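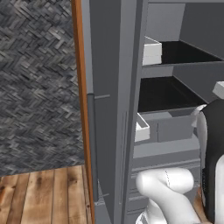 Unit 4: Moisture Movement in Solid Wood

Reading for this unit: Chapter 6 of the course reader, and the Baumgartner notes on sorption. Problem set is at the end.

4.1 Moisture content

Moisture content (MC) is the mass of water in a piece divided by its oven-dry mass, given as a percentage. The base is the dry mass, so values above 100 percent are possible and are common in the sapwood of light species. Students who have taken the food science course should note that the convention there is often the wet base. Do not mix the two.

Worked example. A sample weighs 3000 g as received and 2553 g after oven drying to constant mass.

Water lost: 3000 - 2553 = 447 g
MC = 447 / 2553 = 0.175, or 17.5 percent

A board at this level is too damp for most interior work in a heated building.

4.2 Free and bound water

Water in the cell cavities is called free water. Water held in the cell walls is called bound water. As green wood dries, the free water leaves first, with very little change in dimension. The point at which the cavities are empty and the walls are still full is the fiber saturation point (FSP). For this course use 28 percent unless a problem gives another value.

Below the FSP the walls give up water and the wood shrinks. We treat the relation between MC and shrinkage as linear from the FSP down to zero. The real curve bends slightly at both ends, and the error is small in the range used for flooring and cabinets.

4.3 Direction

Shrinkage depends on direction. Tangential shrinkage (along the growth rings) is the largest. Radial shrinkage (across the rings) is commonly half to two thirds of it. Lengthwise shrinkage is a fraction of a percent in normal wood and is ignored here. Juvenile wood and reaction wood are exceptions and are covered in Unit 6.

The change in width is estimated by

dW = W x S x (M1 - M2) / FSP

where W is the starting width, S is the total shrinkage from green to oven-dry as a decimal, and M1 and M2 are the starting and final MC in percent. Strictly, W should be the green width. Using the current width is accepted in this course.

Example. A floor 800 mm wide is laid from flat-sawn boards at 12 percent and dries to 8 percent. S = 0.07.

dW = 800 x 0.07 x 4 / 28 = 8 mm

With ten boards of 80 mm each and free movement, the average loss is 0.8 mm per board. If some boards are stuck together by finish, the same loss opens as fewer, wider gaps.

We use cookies to improve your experience on this site. By continuing to browse you accept our cookie policy. Accept / Manage settings

4.4 Problems

1. A strip 70 mm wide goes from 14 percent to 7 percent. S = 0.08. Find the change in width.

2. Repeat problem 1 for a quarter-sawn strip with S = 0.04. State which direction of shrinkage governs in each case.

3. A board is dried from 45 percent to 21 percent. Explain why M1 must be replaced by the FSP before the formula is used.

Show units at every step. Hand in to Rupert Thaler before the lab session.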